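Ticket 130: Left hand lets go of carton too early, or not at all
Project: Student robotics club, tidy-up task
Opened by: Fitriani Tambunan
Priority: Normal
Status: Open, waiting for second test

Description

We are preparing the task "put the drink carton in the bin" for the club demo in December. The program was written by Haziq and me. The left hand should pick up the carton, move it over the bin and open. The right hand has no job in this version, it only goes to its rest pose.

In many runs the left hand opens before the carton is over the bin, and the carton falls on the table. In other runs the hand arrives correctly but stays closed until the program stops with a timeout. I could not find a rule for which of the two happens.

What I checked before opening this ticket:
Restarted the controller and the hand driver. No change.
Changed the open delay from 300 ms to 1,000 ms. The early release became less frequent, but the timeout stayed.
Looked at the plug on the left wrist. It was firm.
Ran the start pose alone, without any carton movement. Both hands open normally.

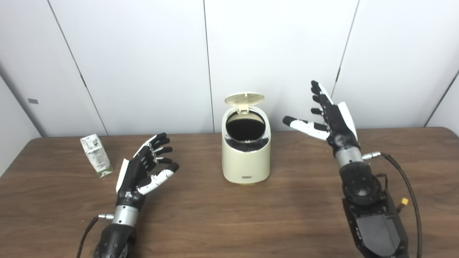 I also would like to ask if the start pose must be the same for every run. Haziq moves the bin a little each time because he thinks the program should handle it. I keep it fixed when I debug. Please tell us which way the club prefers, so we don't compare different things.

Comment 1

The log has two different errors, so please do not treat it as one problem. The early opening comes from the grip check. It reads the finger current, and a light carton gives almost nothing, so the check decides the hand is empty. The timeout comes later, from the position check above the bin. Which cartons did you use, full or empty?
— Stelios Gavalas, club mentor

Comment 2

Thank you for the quick answer. We used empty ones, of more than one kind. I did not write down which carton was used in which run, I am sorry for this. From now on I put it in the run name.

I lowered the current threshold in the grip settings and made 11 runs with the bin fixed. The early opening did not come back in these runs. The timeout came in four of them. I saved a still of the pose over the bin, so you can compare the angle of the hand with the target in the file.
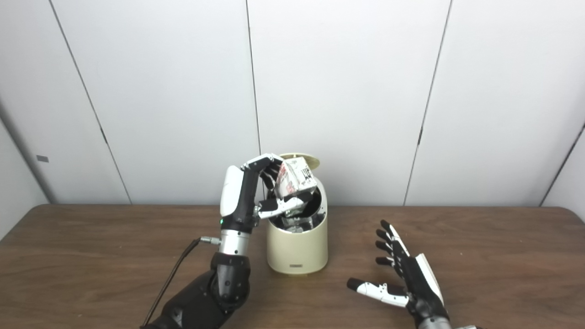
Afiq Harahap
Team member, motion and grasping

I am taking over the position part from Fitriani. The target point is set at the center of the opening, but the program measures from the wrist and ignores how far the carton sticks out from the fingers. When the carton is tilted, the wrist can stop short of the target, and then the check waits for a value it will not reach.

My proposal is to make the tolerance bigger in the sideways direction only, and leave the height as it is. I have put the change in the branch "bin-target". Haziq, please test with the bin fixed first, then moved.

Comment 4

I will test it after class. Do I need to empty the bin between runs?
— Haziq Entili

Comment 5

Yes, please empty it before each set, and write the carton type in the run name as Fitriani said. Ticket stays open until both sets are uploaded.
— Stelios Gavalas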